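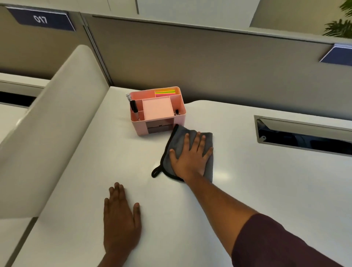 FOR IMMEDIATE RELEASE

Skitdale students head to Flurnberg with desk-cleaning entry

SKITDALE, Saturday, April 23, 2022 - The Skitdale robotics club will take its desk-wiping project to the Moussa Student Challenge in Flurnberg this May. First time entering. The team is 14 students, most of them new to robotics this school year.

The task sounds easy. Wipe down an office desk, leave everything on it where it was. Club members have been wiping desks by hand first, flat palm on a folded cloth, other hand resting on the desk, and using that to teach the software how a person does it. Pens, sticky notes and cable slots all make it harder than an open tabletop.

"We did 50 wipes before anybody wrote a line of code," said Rami Tannous, club adviser. "The kids complained. Then they saw the first results and asked to do more."

Student captain Hadi Geagea, 17, runs the software side. "Corners are the worst. It wants to stop early. We're still fixing that and we will probaly be fixing it on the bus."

Teams at the challenge get one practice run and two scored runs. Points for area covered, points off for anything knocked over. Skitdale's arm, named Skatico by a club vote, is built from parts the club bought with bake sale money plus a used controller.

Families and local press welcome at the open practice, first week of May, time to be confirmed. Please call ahead so we can can put your name at the front desk.

Media contact: Rami Tannous, club adviser, ext. 2069

RECENT RELEASES
Spring bake sale results
Club seeks used laptops and power strips
Bus schedule for Flurnberg trip

COMMENTS

marge_t: Good luck kids!! When you're done come do my office

Dale P.: Is the practice open to younger siblings? Mine is 9 and obsessed

skitdalemom: Bus list still has last years names on it, can someone fix

© 2022 Skitdale Robotics Club | Contact | Back to top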